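Usine W5 Finger Collar – Replacement Part and Safety Notice

If you run a Usine gripper on soft goods, please read this before you order! The W5 is the updated collar for the black gripper finger, and it replaces the older version that could work loose at the seam. We love this part, and we're glad to have it back on the shelf.

What went wrong

The first report came from a workshop in Witton on 11/12/2018. A finger had been closing on fleece and plush for 2,194 cycles when the collar backed off and the grip force dropped without tripping a fault. The arm kept moving and the item fell. No one was hurt, but a gripper that lets go without an alarm is a safety matter, and we stopped shipping the old collar the same week.

Crisanto Lagman at our Rurkemau bench took the returned finger apart and found the retaining screw had lost its bite. Fibers had packed in behind it – a lot of them – and every squeeze pushed the collar out a little more. A second unit let go after only 1,136 cycles.

The open side of the collar faces away from the load, and you can look straight in at the metal parts without taking anything off.

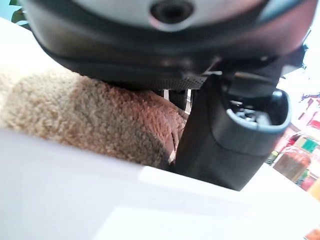
What's new in the W5

Deeper thread, a locking washer and a tighter lip around the cavity. Ours has now done more than 3,000 cycles on curly fleece at Frerichs with no movement at the seam, and we're thrilled with it.

Before you fit it

Stop the arm, lock out the power and clear any lint from the cavity. Don't reuse the old screw. If your collar turns by hand, take the gripper out of service now – the replacement is free.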